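Furkstead Home Gym Guides
Print this page | E-mail this page

SECTION 7: SETTING UP YOUR TREKSIDE FOLDING ROWER

Congratulations on getting the carton through the door. The rower inside was designed by people who believe a rowing machine should fold flat against a wall, and boxed by people who believe tape is free. Allow an evening for this section, and read it once through before you cut anything.

Before you start

You will need the hex wrench from the parts bag, a Phillips screwdriver and a patch of level floor longer than the rower. Carpet is fine. Deep shag is less fine, and the rear foot will disappear into it.

CAUTION: The seat rail is heavier at the front end. Two people should lift it. If your second person claims a bad back, find a third.

7.1 Joining the rail and the base

1. Lay the base on its side with the flywheel housing facing away from you. Leave the transport strap on for now.

2. Slide the rail into the base socket until the holes line up. It will feel as though it has gone all the way in when it hasn't. Push again.

3. Start all the rail bolts by hand before tightening any of them. Tighten the first one fully and the last one will never find its hole – this has been tested extensively, mostly by me.

4. Once every bolt is started, tighten them a little at a time, going side to side.

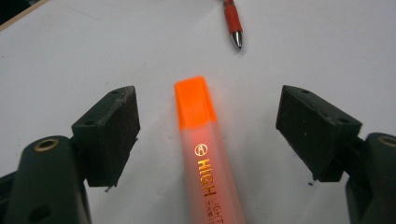 5. Stand the rower upright on its feet and remove the transport strap. Keep the strap. You will want it when you move house, and you will not be able to buy another.

NOTE: A faint rattle from the base at this stage is the fold latch, which stays loose until the pin goes in at step 9. Any other rattle is a washer you dropped. Tip the base and retrieve it now.

7.2 Seat, footplates and handle

6. Wipe the rail with a dry cloth, then roll the seat on from the rear. It should travel the full length without a hitch. Do not oil the rail. The rollers run dry, and oil turns every bit of household dust into grinding paste.

7. Fit the rear end stop and tighten both screws. Do this before you sit down. The seat has no opinion on where the rail ends.

8. Bolt the footplates to the crossbar, heel cups toward the seat. Thread each strap up through the outer slot and down through the inner one, so that it pulls snug when you tug the loose end.

9. Push the fold pin in until it clicks, then pull the handle out slowly to arm's length and let it return under control. Letting go of it at full stretch is how the display gets cracked, and cracked displays are not covered. 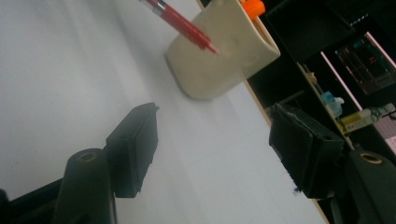
7.3 First row

10. Set the resistance dial to 2. Everyone sets it to the top number the first time, and everyone regrets it by the following morning.

11. Row 100 strokes at a pace that lets you hold a conversation, preferably with someone who isn't asking when you'll be finished.

12. Get off and check the rail bolts again. New bolts settle with use, and these usually want another small nip with the wrench.

13. Repeat the check after 200 strokes. After that, once a month will do.

CAUTION: Keep children and pets away from the seat while the rower is in use. Cats regard the moving end of the rail as an invitation.

NOTE: To fold the rower, pull the pin, lift from the rear foot and walk the rail upward until the latch catches. Give it a gentle shake before you turn your back on it.

Guide text by Manikandan Shenoy. Revised in November to correct the strap routing in step 8, with apologies to anyone who followed the old version.

Related guides
Trekside Folding Rower: Display and Batteries
Ghaffari Upright Bike: Leveling the Feet
Grolis Adjustable Bench: Pop-Pin Care
Choosing a Floor Mat
Squeaks and Where They Come From

Contact Furkstead | Copyright Furkstead Home Gym Guides | Back to top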